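Let the robot feel your hand

I've spent most of a year teaching a robot arm to play kitchen, and I have picked a side in the argument everybody at work keeps having. If you want to show a robot how to do something, put your hand on it and move it. Leave the joystick in the drawer.

I know how that sounds. Remote control is what the grown-ups use. You can sit down, for one thing, and your fingers aren't all over the equipment. When our little group at Brullport started out, we did all our demonstrations that way, and I was the biggest fan in the building. I wrote a long, gushing note about it in November (please don't go looking for it).

Then I watched my own recordings. We had 700 of them by that point, and you could tell which ones were mine because the arm always stopped just short of the thing it wanted, had a little think, and crept in. That wasn't the task. That was me, squinting at a screen and trying to guess how far away a plate was! And the arm learned it beautifully. It picked up my nervous pause as if it were part of cooking.

Our table is nothing fancy. There's a toy stove, a few dishes, and some pretend groceries to shove around, and I'd defend it to anyone who thinks it's silly. A toy kitchen has real problems in it. Take a squeeze bottle lying on its side across a stove: where do you grab it, and which way do you turn your wrist? I can't answer that in words. My hand answers it before I've finished asking. 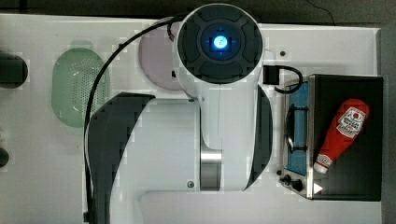
The practice kitchen from overhead, with the ketchup lying on the stove and the colander on the left.

When I guide the arm myself, I feel it getting awkward. There's a stretch where the elbow doesn't want to go, and I back off and come in from the other side, the way you'd steer a couch through a doorway. With the controller I'd just push harder on the stick and wonder why everything had gone stiff.

The folks at Olum disagree with me, loudly, and they have 2 fair points. Hand guiding is tiring, and your arm gets into the camera's view, so the robot studies a world that has a big sleeve in it. Fine. Wear a plain sleeve, take breaks, play the motion back without you in it. I'd still take 2 good hours of that over a whole week of polite, hesitant joystick work.

What bugs me is the bragging about totals. Somebody always has 1000 demonstrations and wants a round of applause. Okay, but who gave them, and were they comfortable? Did they even like the way they did it? I've thrown out whole afternoons of my own stuff and the arm was better for it.

So next time you're setting up, try an hour with your hand on the arm before you plug anything in. I'm going back in tomorrow to do the colander again.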